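Chapter 6
Planning a Concert Tour
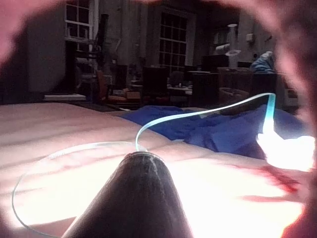 Figure 6.1 A thin, transparent line curving over crumpled blue cloth.

Learning objectives

After studying this chapter, students should be able to:
Explain the roles of the artist manager, the booking agent, the promoter and the tour manager.
Read a simple deal memo and calculate what an artist is owed at the end of the night.
Arrange a list of offered dates into a workable route.
Describe how the size and type of a venue affect the set list and the stage design.

Key terms

advance; backline; break-even point; deal memo; guarantee; hold; load-in; promoter; rider; routing; settlement; walkout point

6.1 Introduction

Chapter 5 followed a recording from the studio to its release. The present chapter turns to live performance. For many pop acts, concerts are a larger source of income than recordings, and the months after an album's release are commonly the busiest on the road. A tour also carries more risk. A song costs very little to keep available once it has been released, while a concert must be paid for whether or not the seats are sold.

The chapter uses one running case, the second headlining tour of the five-member vocal group Vovent. The tour was named Clarulari, after the closing track of the group's album, and was planned by a small team under the group's manager, Orathai Ruangrit. Students will meet the same case in the exercises and again in Chapter 9, where it is used to discuss merchandise.

6.2 Who Does What

The artist manager represents the artist in all business matters and decides, together with the artist, whether a tour should take place at all. The booking agent finds and negotiates the individual engagements. In most arrangements the agent is paid a percentage of the artist's fee and has no share in the ticket income beyond that percentage.

The promoter is the party that puts money at risk. The promoter rents the hall, buys the advertising, hires local staff and pays the artist. If the concert sells poorly, the promoter bears the loss up to the amount of the guarantee. The tour manager takes over once the dates have been confirmed and is responsible for travel, hotels, daily schedules and the settlement with the promoter after each show.

On a small tour, one person may hold two of these positions. Clarulari had a tour manager, Gerd Albers, who also served as production manager and therefore prepared the technical rider. This saves a salary, but it places the load-in and the settlement – the first and last tasks of a working day – in the same hands. The effects on scheduling are discussed in Section 6.6.

6.3 Holds and Offers

A venue will usually allow a promoter to reserve a date without payment. The reservation is called a hold. Holds are ranked, and the promoter with the first hold has the first right to confirm. When a promoter with a lower hold wishes to confirm, that promoter issues a challenge, and the holder of the first position must either confirm or release the date within a stated period. The length of this period is set by the venue and should be checked in writing.

The agent for Vovent, Mhairi Chisholm, began placing holds in January for a tour to be performed in the fall. Two of the offers she received are used throughout this chapter. The first came from Thammasiri Hall, a seated theater with 1,521 places. The second came from the Drumilberg, a standing room with a licensed capacity of 903. The promoter of the Thammasiri date, Kamol Duangkaew, held second position and issued a challenge, which was successful.

Capacity alone does not decide the value of an offer. A smaller standing room may have lower rental costs, shorter setup times and higher bar income, although the artist seldom receives a share of the last of these. A seated theater permits several ticket prices and is often preferred by families and older listeners. The agent must also consider how a half-full room will appear to the audience and to reviewers.

6.4 Reading a Deal Memo

The deal memo is a short document that records the main points of an agreement before the full contract is drawn up. It normally states the date, venue, capacity, ticket prices, length of performance, guarantee and percentage split. The guarantee is the sum the artist receives regardless of sales. The split sets out how income is divided after the promoter's approved expenses have been covered.

Under a "versus" deal, the artist receives either the guarantee or an agreed percentage of net income, whichever is greater. The level of sales at which the percentage becomes greater than the guarantee is known as the walkout point. Under a "plus" deal, the artist receives the guarantee and, once the break-even point has been passed, an additional percentage. Students often confuse the two forms, and the wording of the memo should be read slowly.

Expenses deserve equal attention. A promoter may list advertising, security, catering, stagehands and ticketing charges. The tour manager is entitled to ask for receipts at settlement and should compare each item with the estimate attached to the memo.

6.5 Routing

Routing is the ordering of dates so that performers, crew and equipment can reach each city in time and in reasonable condition. The first draft of a route is seldom the final one. Vovent's choreographer, Nilton Tamayo, asked that the group perform on no more than 3 consecutive evenings, and the draft was revised to meet this request. The Drumilberg date was moved to the end of the second week, and one offer was declined.

Review exercise

Draw up a table with one row for Thammasiri Hall and one for the Drumilberg. In each row, enter the capacity, the type of room and the expenses you would expect the promoter to list. Keep the table – it will be needed for the settlement exercise in Section 6.7.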